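Zisik öffnet die Türen: Besucher lernen die Datenaufnahme für Haushaltsroboter kennen

Im Februar hat die Firma Zisik ihre Arbeitsräume für Gäste geöffnet. Von 9 Uhr am Morgen bis in den Nachmittag konnten Interessierte sehen, wie Bewegungen für das Projekt Wikero aufgenommen werden. Gekommen sind rund 284 Personen, darunter viele Familien und mehrere Schulklassen.

Im Mittelpunkt stand die Vorführung am Schrank. Eine Person führt dabei zwei Greifer mit den Händen, und das System verfolgt ihre Lage über die gedruckten Muster auf den weißen Würfeln. Die Aufnahmen dienen später dem Training von einem Roboterarm.

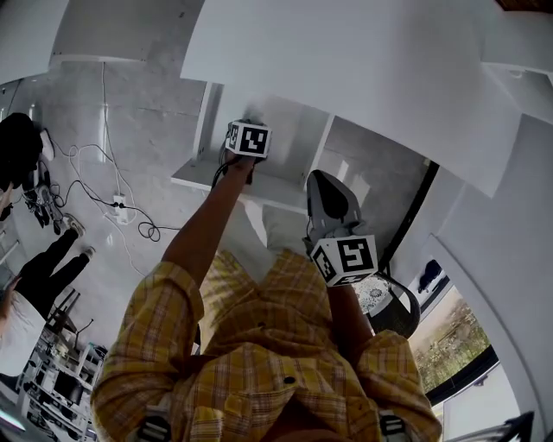

Nach der Vorführung durften die Gäste selber probieren. Für jeden Versuch waren 720 Sekunden vorgesehen, was manchen Kindern zu kurz war. «Viele haben uns gefragt, warum wir so langsam arbeiten. Diese Frage hat mich gefreut, weil die Ruhe der Hand für uns sehr wichtig ist», sagt Nia Gwilliam, Leiterin des Projekts bei Zisik.

Wikero wird gemeinsam mit dem Partner Skostar durchgeführt. Bis heute enthält die Sammlung 1.343 Aufnahmen. Eine zweite Vorführung ist am Standort Luik geplant, der Termin wird noch bekannt gegeben.

Kontakt für die Presse: Nia Gwilliam, Zisik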